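**Skuken is looking for people who doubt the robots**

We keep reading that machines are ready to fold our towels and stock our shelves. We run the tests, and we're not convinced. Skuken needs 11 people to come to our Marsden workshop this June and help us find out what a robot arm can and can't do when it's asked to tidy up.

No technical background wanted. If you have worked a stockroom, cleaned houses or raised kids, you already know more about picking things up than most of the sales brochures do.

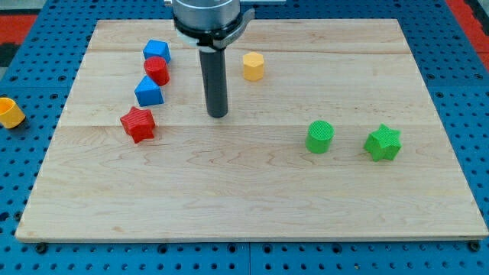 Each session lasts 60 minutes. You set out small objects however you like, the arm tries to sort them, and you write down what it did - including the dull parts, the waiting and the second tries. Then you do the same job by hand. We publish both sets of notes, flattering or not.

You must be 18 or over and able to come for 2 sessions. Pay is the same whether the robot does well or badly. People who sell automation for a living, please sit this one out.

Write to Paula Crăciun at Skuken and tell her which chore you'd hand over last.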